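3.2 Materials and table layout

The objects used in the sorting study were ordinary household goods bought in one trip to a neighborhood supermarket, with a few added from the kitchen shared by our group. We wanted things that people handle without thinking, and that would be put away in different parts of a home. Food containers, drink bottles, small cardboard boxes and cleaning supplies met this need. Items that were sharp, very heavy or easily spilled were left out. Packaging was kept as sold wherever possible, and printed labels were not covered, as earlier work on shelf arrangement (Erdem and Vuorinen) found that people use color and print as much as shape when they decide what belongs together.

The full set held 70 items. From it we drew 17 layouts, each placed along the back of a table so that the open part of the surface stayed free for sorting. Items stood side by side, and some overlap from front to back was allowed. Long boxes were laid flat or stood up depending on their depth. We did not line up the front faces, which would have made the row look like a shop display.

The table was covered in felt. On a bare top, light boxes slid when a neighboring item was touched, and the noise of a container being set down was loud enough to distract participants in the pilot. Felt solved both problems, although it collected lint and had to be brushed between sessions. A folding screen with woven panels was set around the back and sides of the table. Participants in the December pilot had often looked past the items at the bookshelves, and two of them said afterward that they had sorted the goods to match what they saw there.

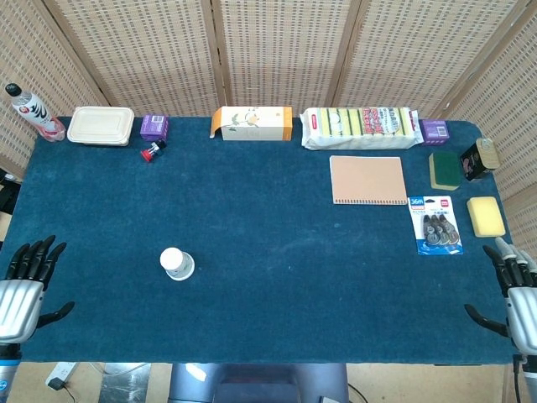
Figure 2. One of the layouts on the table. The row along the back edge includes a drink bottle, a lidded food container, two small purple boxes, a long white box with an orange end flap and a wrapped multipack of sponges.

Layouts differed in how many items shared a main color. In a matched layout, at least two items were close in color and size, and these were placed apart from each other. In an unmatched layout no two items were alike. The purpose was to see whether a matching pair would be brought together first, before any grouping by use took place. Marthinus Mthembu prepared the layout sheets, and Lungile Xaba checked each table against its sheet before the session began.

Some items were hard to classify in advance. Wrapped sponges can go with dish soap under the sink or with spare paper goods in a closet, and a closed box with fruit or flowers printed on it may be read as food, tea or soap. We kept items of this kind on purpose – they gave the widest spread of answers in the pilot – but limited them to one or two per layout. Drink bottles were the opposite case. Nearly all pilot participants put them with food, whatever stood next to them.

Worn packaging was not replaced unless it changed how an item stood. Small tears in cardboard and creases in plastic wrap built up over the sessions, and Zinhle Buthelezi noted them on the layout sheet when they were large enough to be seen from the near side of the table. Seven items were retired for this reason and exchanged for the same product in new packaging.

3.3 Coding of groups

A group was recorded when two or more items were placed closer to each other than to any other item on the table. Stacked items always counted as one group. Two coders worked separately from the layout sheets and met afterward to settle differences, most of which concerned small boxes left between two larger groups. These were coded as ungrouped.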